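3.2 Storage layout and retrieval time

Households in the Kvam panel were asked to keep a log of every item taken from or returned to kitchen storage over a period of 40 days. The log recorded the item, the storage unit, the height of the shelf and whether a second door had to be opened before the item was found. After incomplete entries were removed, 216 households remained in the sample. Open shelving was coded separately and is left out of the models in this section.

Tall units were split into an upper and a lower compartment at the seam between the doors. A unit with a single full-height door was coded as one compartment, whatever the number of shelves inside. This differs from the Sellent coding scheme, which treats each shelf as a separate location and tends to overstate the number of choices a person faces when standing in front of closed doors.
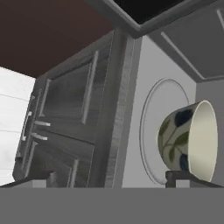

Figure 4. Tall cabinet with upper and lower framed doors and bar handles.

Search errors were defined as any door opened and closed again without an item being removed. Under this definition the panel produced 1,179 errors. They were concentrated in households that had moved within the past year – a pattern also found in the Trakoron pilot – and fell as time in the home increased. Shelf height had a smaller effect once item type was entered in the model. Dry goods and baking supplies accounted for most of the remaining variation, while everyday dishes were rarely misplaced.

Household size was entered as a control. Its coefficient was positive but unstable, and it changed sign when homes with a separate pantry were dropped. We therefore report both versions in Table 3. Households with fewer than 20 logged retrievals were kept in the descriptive results but excluded from the regression, in line with the Plundico protocol. Including them widened the confidence intervals and left the ranking of storage types unchanged.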